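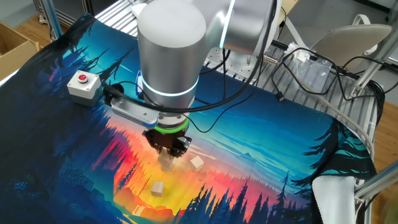 My problem is in Trunley, the puzzle game where you rebuild the harbor town, and it concerns the weight plates in the third district. I play on the console version with the Giteck controller, and I have finished everything before this point without any guide. The plates want a stack of blocks, and the blocks in the game are plain, small and without any marks, much like the pale wooden cubes on the mat at the top of my post, so I cannot tell the heavy ones from the light ones. I have tried to lift each one and look at how the character bends his knees. It seems the same to me every time. The door behind the plates opens a little and then closes again, and the bell rings two times.

I also want to ask about the save system, because I think it is connected. When I leave the district and come back, the blocks are again at their first places, but the counter in the corner still shows 270 and does not go back to zero. Is this a fault, or is it meant to be like this? My brother says I must reach 400 before the door stays open, but he played the old version, before the February update, and in his game the district had a different shape. I do not want to begin the chapter again if I can avoid it. I have 27 hours in this save and I was careful to collect all of the lanterns.

Please do not tell me what is behind the door. I only want to know how to open it.

Posted by Oleksandra Harasym in February
Print this page | E-mail this page

Kittipong Onsri

Your brother is right about 400, this did not change with the update. What changed is how the blocks are counted. In the old version you could put any block on any plate, and the game simply added them together. Now each plate has a limit, and if you go over the limit, the extra weight is lost. The bell that rings two times means that one plate has too much on it. If it rings one time, the total is still too low but no plate is over.

To know the weight of a block, do not watch the knees. Listen to the sound when you put it down on stone. A light block makes a dry click, and a heavy one makes a lower sound with a short echo. If you have the music on you will probably miss it, so go to the sound menu and turn the music down while you do this room. On the wooden floor near the stairs all blocks sound the same, so please carry them to the stone part first.

After that I would do it in this order:

Take the heavy blocks to the plate by the window. It has the highest limit in the room.
Put the light blocks on the two plates near the door, and stop as soon as you hear the double bell. Take the last one away again.
Now look at the counter. If it shows 370, you are missing one light block worth 30. It is on the balcony, behind the fishing nets, and you need the long hook to pull it in.

When the counter shows 400, wait until the bell has stopped before you walk. If you step on an empty plate with your own feet, the door closes and you must lift one block and put it back. This happened to me three times before I understood what I did wrong.

About the counter that stays at 270, I believe it is a fault in the display only. In my game it corrected itself when I placed the first block again. Your lanterns are stored separately and are not in danger.

Chaiwat Thepsuriya

just restart the chapter, it is faster. i did the whole district in one evening. also the Giteck stick drifts a little and your guy steps on the plate without you wanting, i changed to the Stosska one and never had the door problem again

Lamai Thongdee

I agree with most of what Kittipong wrote, but I would like to correct one detail and add another.

The correction is about the plate by the window. It has the highest limit only if you play on the normal setting. On the hard setting, the highest limit belongs to the plate under the clock, and the window plate is the lowest of all. I lost a lot of time because of this. You can see which setting you have on the page where you load the game, in small letters under the name of the chapter.

What I want to add is about restarting. Please do not do this if you care for the lanterns. Chaiwat may have had no trouble, but when you restart a chapter the lanterns from that chapter go back to their places and you must collect them again. The ones from earlier chapters remain. If you want to be safe, make a second save at the bench outside the bakery and try the room from there. There are enough places for saves, and you can delete it later.

One more small thing: there is an option called "show weight" in the accessibility menu. It puts a thin line under every block, and the line is longer if the block is heavier. I do not hear well on my left side, so I used this for the whole game, and it does not block any of the trophies.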